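The Case for a Gray Floor
October
By the Tremside Home Staff

People will spend a month choosing a sofa and ten minutes choosing the carpet it sits on. The sofa gets sat in, slept on and talked about. The carpet gets picked from a rack of squares the size of a paperback, under store lights, usually with somebody waiting in the car.

We spent part of the fall looking at gray carpet, mostly in Tiltcombe, where it has become close to a default. It is in the spare bedrooms of the newer houses on the hill and in the finished basements of the older ones. It is in the dentist's office and up the stairs of the library. Ask why and you tend to get the same answer, that gray goes with everything. That is partly true, and it skips over most of what makes one gray carpet easy to live with and another one a nuisance.

Solid or mixed

A solid gray carpet is dyed to one shade. It looks very good on the day it goes down. It also shows each crumb and thread that lands on it, and if the pile is cut it shows footprints and the tracks of the vacuum too. Some people like the tracks. They are proof that somebody vacuumed.

A mixed gray is made with yarns of two or more shades. The mix can be fine, so that from standing height it blends into a single color, or it can be coarse enough to read as flecks, bars or streaks. A coarse mix hides more. Lint, sawdust and dog hair settle in among the light and dark parts, and the eye passes over them. You still have to clean the floor, but you don't have to clean it before lunch.

At Sethi, the flooring store on the east side of Tiltcombe, the gray samples take up most of the back wall. There were 164 of them when we visited, and the card on each gives the color a name borrowed from weather or rock. The names are no help. Two cards with nearly the same name can be a blue-gray and a brown-gray, and you will only see it when you hold them side by side. The store lends samples out for the weekend, and that is the service worth using. Take home the ones you like and one you don't.

Put them on the floor, flat. A sample held up in the hand catches light on its face, and a carpet never does that once it is down. Look in the morning and again after dark with the lamps on. Warm bulbs turn some grays pink. North windows can turn them green. If the room has a wood floor running up to the doorway, set the sample against the wood, because that line is one you will see every day.

Loop, cut and what they hold

Color gets the attention, but pile decides how a carpet wears. Loop pile leaves each tuft as a closed loop. It is firm underfoot, it stands up to chairs and carts, and it holds a pattern sharply. The drawback is snags. A cat that likes to dig, or a nail head working up through the subfloor, can pull a run. Cut it flush with scissors and never tug.

Cut pile is softer and warmer to sit on. It crushes where people walk, in the doorway first and then along the path to the closet. A dense cut pile crushes less than a tall one. Bend the sample backward over your finger; if you can see a lot of backing between the rows, it will flatten early.

One reader with a sewing room wrote to us that she went from cut pile to loop after years of hunting for pins. The loop held them on the surface, where a magnet could reach. She also moved from beige to a streaked gray and regretted that half of it, since a silver pin on a streaked gray floor is about as hard to find as a pin can be. Her solution is to buy pins with colored heads.

Broadloom or tile

Broadloom comes off a wide roll and is stretched over a pad. It has few seams, or none in a small room, and it feels better under bare feet. Carpet tile comes in squares, often with no pad, and goes down with adhesive or tabs. It started in offices and has moved into playrooms, workshops and rented apartments.

Tile is the practical choice in any room where things get dropped, dragged or spilled. A bad square comes up and a new one goes in. For that to work you need spares from the same dye lot, stored flat and somewhere dry. Stonis, which makes both kinds, sells its tile in boxes and prints the lot number on the end of each one. Write it down somewhere other than the box.

For a sense of scale, one basement we measured came to 418 square feet with the closet and the space under the stairs. The owners had planned on 277, the figure on the real estate listing, and their first order ran out partway along the long wall. The second order came from a different lot. It is a shade cooler, and now that we have been told where the line is we can't stop seeing it. Measure the room yourself, into the doorways, and add for waste. Then have the store measure it again before you pay.

Which way it runs
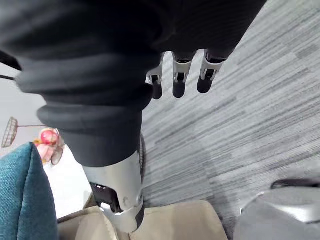
Direction matters more with a streaked carpet than with a plain one, and it is the question people most often forget to raise before the installer arrives. Streaks lead the eye the way floorboards do. Run them along a narrow room and the room looks longer; run them across and it looks wider and a little busier. The gray carpet shown here is a good example of the type, a striped weave that mixes lighter silver-gray streaks with darker charcoal ones. From this angle they cross the floor on a diagonal, and you can see how the pattern sets up a line of travel even in a small area. Stand in the doorway you use most and decide which way you want to be led. Then mark an arrow on the subfloor in chalk.

With tile you have one more choice. The squares can all face the same way, or each can be given a quarter turn from its neighbor, which makes a checkerboard out of the streaks. The quarter turn is forgiving of small differences between boxes. All one way looks calmer and closer to broadloom, but a single square turned wrong will bother you for years. Most tiles have an arrow on the back. Check it on each one as it goes down.

Living with it

Vacuum a loop carpet with suction only, or with the brush set high. For streaked patterns, go across the streaks once and then along them. It gets grit out from both sides of the yarn, and grit is what dulls a carpet. The gray look of an old traffic lane is often wear to the fiber, and no amount of shampoo will bring that back.

Blot spills with a white cloth. Work from the outside of the spot in, with plain cool water first. On a mixed gray, let the spot dry fully before deciding whether it is gone, as damp yarn looks darker and can pass for charcoal. We left a coffee spot for 3 days thinking it was part of the pattern – it was near a desk, where nobody looks down.

Furniture dents come out of most cut pile with an ice cube left to melt in the hollow and a spoon to lift the yarn afterward. Loop pile takes longer and may not come all the way back. Wide cups under the legs are cheap and ugly, and they work. On rolling chairs, swap hard casters for the kind the chair maker lists for carpet.

Finally, the paint. A gray floor under white walls can feel cold, particularly in a basement, and a second gray on the walls rarely helps. Rooms we liked had something with yellow or red in it above the carpet line: a pine bookcase, a tan wall, an old brick chimney left bare. One had a mustard-colored door that the owners said they had been meaning to repaint since they moved in. We told them to leave it alone and repaint the trim.

Contact the Tremside Home desk | Copyright Tremside Magazine, all rights reserved | Back to top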